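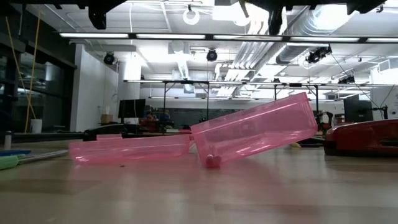

The Button Rooms of Prurus

If you ever find yourself in Prurus with an afternoon to spare (and most people who come for the river do, because you can walk all of it before lunch), go up the hill past Varghese, the bakery with the green awning, and ring the bell at number 67. Ring it twice, since the first ring tends to get lost somewhere on the stairs. Then you wait, and then you are let into one of the oddest and happiest little museums I know.

The Gatel is a museum of buttons. Coat buttons, boot buttons, glass ones from old evening gloves, horn ones off a shepherd's jacket that still smell a bit of the shepherd. There are 1,497 of them on show, and the rest live in drawers that you are allowed to open yourself, which I did, for far longer than my parking allowed.

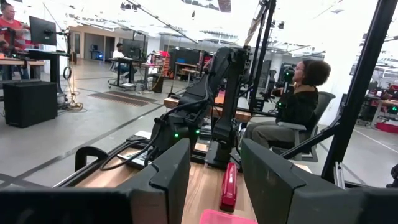
Page last changed: November 25, 2020

It all began with a tailor's shop called Fisunetti, which stood on the square for almost 69 years and never threw a thing away. When the shop shut, its stock was bound for the dump in flour sacks. The town bought the lot one morning in May, sacks and all, and then had to think about where on earth to put it!

What they came up with is eight small rooms, one leading into the next, and none of them set out by date. You get a room of buttons that were lost and found again, a room of buttons that don't match, and (my favorite) a room of bad repairs, where a very grand navy coat is held shut with a toggle from a duffel bag. The cards are typed and chatty and now and then wrong, and somebody has gone round fixing them in pencil.
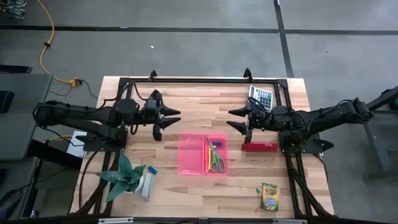
Pale butcher-block strips on the tabletop, black frame along the edges.

Before you go, leave time for the last room, where there's a tin of spare buttons by the door. You take one and leave one. I left a plain white shirt button and came away with a brown leather one, cracked across the middle, and it has been in my coat pocket ever since. The stairs are steep, by the way, and the bakery sells out of almond rolls early.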